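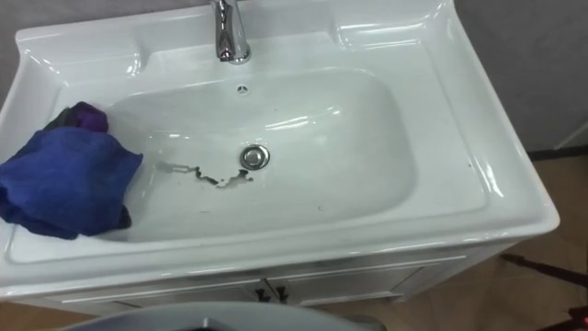 Sample image: white washbasin, chrome single-handle faucet.

Watov

Hi! Watov is a little Android app I wrote to find duplicate photos on my phone (I had 2000 pictures and 494 of them were copies, yikes). No root needed, and it never touches your network.

Getting started

Copy the APK to your phone, allow installs from your file manager, open Watov and pick a folder. It works through 400 photos at a time, so big folders take a few passes. Copies go into a review list and stay there until you tap Delete.

Known problems

Needs Android 4 or newer. Folders on an SD card sometimes show up twice, and I'm still poking at that one.

Thanks to Efe Nwachukwu for the icon and Garba Yusuf for testing on his ancient tablet!

Zainab Usman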